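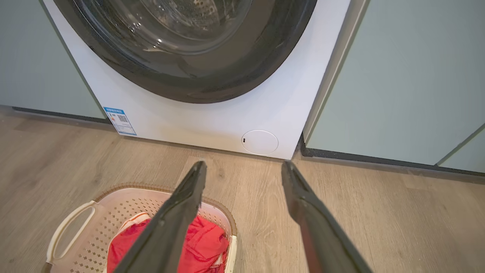

laundry day, aka city builder day

Started a new map in Ollirum last night and I have thoughts, so bear with me, this is going to be a few posts.

If you haven't played it, it's a river-town builder. You dig canals, put up mills, try to keep everyone fed through the flood season. My town is called Telon and it is a mess.

Population hit 316 and then the bread ran out. All of it, in one winter! I had two bakeries going but only one granary, way over on the wrong bank, and the carts were lining up at the bridge like it was a toll road.

So I went back to an old save at 154 people and moved the granary next to the market. Cost me 200 coins and a very nice orchard. Sorry, orchard.

Pádraig Hayes told me to build a second bridge first and worry about granaries later. I tried it his way -- the bridge is gorgeous, and everybody still walks across the old one. Pádraig, explain yourself.

Also, can we talk about the potters? They won't move into any house that's near a tannery, fair enough, but they also won't move in near a school. What did the school do to them??

Nithin Warrier has a map where the whole town sits on one long canal loop with the houses on the inside, and I'm stealing that layout for my next one. He says it held up through 17 floods. Mine has been through two and I lost the docks both times.

Music is still the best part, by the way. That slow flute thing that comes in when the January ice melts -- I leave the game running just for that.

OK, going back in. The plan for tonight is a fish market, more wells, and no tanneries anywhere near anybody.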